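Do brain games do anything?

My brother-in-law has paid for Plislow since February. It's one of those apps that gives you a score for your memory every morning, and his has gone from 393 to 533. He mentions this a lot. He has also left his coat at our house twice in that time, so I started to wonder what the number was measuring.

As far as I can tell, it measures how good you are at Plislow. You tap coloured fish in the order they lit up. Do that every day with your first coffee and you'll get quicker at tapping fish, and I don't doubt that for a minute. What I doubt is the next bit, where the fish are meant to help you find your keys or remember what the dentist said.

I tried the free week. By the end of it my score had gone up by 72 points and the app sent me confetti. Then it asked for my card details. I wrote to them and asked, politely I thought, whether the score had ever been checked against anything outside the app. I got a reply from a Kerttu Vainio, who was very nice about it and sent me a link to a page of happy customers. I read almost all of them. They were all pleased with their scores.

To be fair, Kaj Ragnarsson, who I used to share an office with, swears by the rival one, Dretomeck. He says he feels sharper. He also gave up drinking and started going to bed at ten o'clock at about the same time — so which of those would you put your money on? He went a bit quiet when I asked. 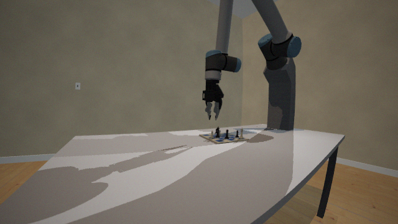

The older claims deserve the same treatment, and I say that as someone who likes a crossword. People have been told for generations that this or that pastime is good for the mind, and it's always the pastime the teller already enjoys. Put a small chessboard on a white table and somebody will explain how it teaches children to plan ahead. Maybe it does. The children I knew who played were the ones who planned ahead to begin with, and they were still hopeless at getting their homework in.

I've no quarrel with anyone doing puzzles for fun. I'll carry on with mine. But the full Plislow plan costs more than my library card, my walking shoes and my newspaper put together, and the library card is free. My brother-in-law has just renewed for another year. His coat is still on our hook.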